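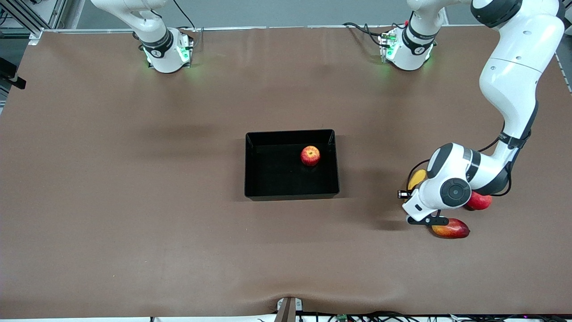 Brekness expands Fruit at Work tray service to regional offices

Lostine Produce Services will extend its Brekness workplace fruit program to regional customers from October, following a pilot in which 1,702 trays were delivered to offices, clinics and council buildings.

The program supplies whole fresh fruit for shared kitchens and meeting rooms. Each order comes with a reusable black serving tray, low-sided and rectangular, which stays with the customer between deliveries. Drivers collect spare trays for washing at the company's Plorel depot.

Program manager Hiwot Abera said the range had been revised after feedback from the 227 workplaces that took part in the pilot.

"Customers told us they wanted more colour and more variety through the week," Ms Abera said. "Mangoes were the most requested addition by a long way, and they will be a regular part of the warmer-month selection. Apples remain the favourite for people who eat at their desks."

Under the new arrangements, workplaces may choose between 2 order sizes. The standard order is intended for a single kitchen or reception area. The larger order is packed for sites with several floors and may be divided on arrival. Customers can nominate fruit they do not wish to receive, and changes may be made until noon on the day before delivery.

Lostine recommends that mangoes be laid flat and kept clear of heavier fruit. Trays should be rinsed in warm water and dried with a soft cloth – abrasive pads will dull the finish. Fruit that is still firm can be left at room temperature until ready to eat.

The regional rollout will begin in Woldegiorgis, where the company has leased additional cool storage, with further centres to be confirmed. Lostine expects to have 1,000 trays in circulation across the expanded delivery area once the first stage is complete.

Existing customers do not need to reapply. Their current orders will move to the revised range automatically, and account holders will receive the updated selection list by email before the changeover.

Media enquiries: Hiwot Abera, Program Manager, Brekness Fruit at Work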